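Brendora is looking for paid reviewers for Flanex, a simulation kit for two-armed household manipulation. The review covers the simulator, the supplied controller and the documentation, and will decide what is changed before general release. Applicants may work from any location.

## What the kit contains

- a furnished bedroom environment with movable objects
- a robot model with two gripper arms
- synchronised output from the robot's viewpoint and from the grippers
- a task set of 254 items, each with a start state and a scoring script
- Ziltside, the scheduling tool that runs tasks in batches

## The work

Each reviewer receives a licence and a block of 50 tasks. You will run every task under the supplied controller, replay the output and complete a form on contact behaviour, object placement and rendering faults. Views of the following kind make up most of the material: 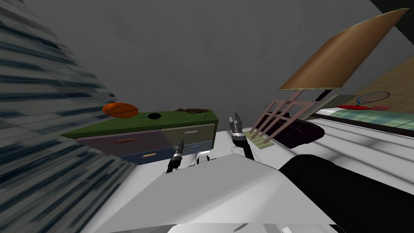
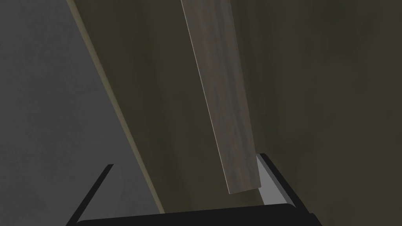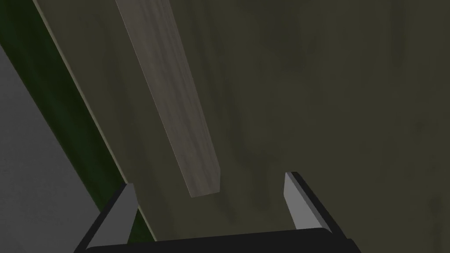 ## Requirements

1. Working knowledge of at least one physics simulator.
2. Experience of grasp planning or gripper control, in industry or in study.
3. A workstation with a dedicated graphics card and over 50 GB of free disk space.
4. The ability to write a fault report that another engineer can reproduce.

Experience with long, thin objects is an advantage. The controller's approach angle and finger clearance for these are under revision, and reviewers with a background in this area will be given the relevant tasks first.

## Terms

The fee is £352 per completed block. A reviewer may take up to 2 blocks. Contracts are issued by Bautista, which also handles payment. Reports remain confidential until release, after which reviewers may publish their own findings.

## How to apply

Send a CV and one sample fault report to Shiela Lumanlan, review coordinator at Brendora, by 24 September 2022. Remove client names from the sample. Please state your operating system and graphics card in the covering message.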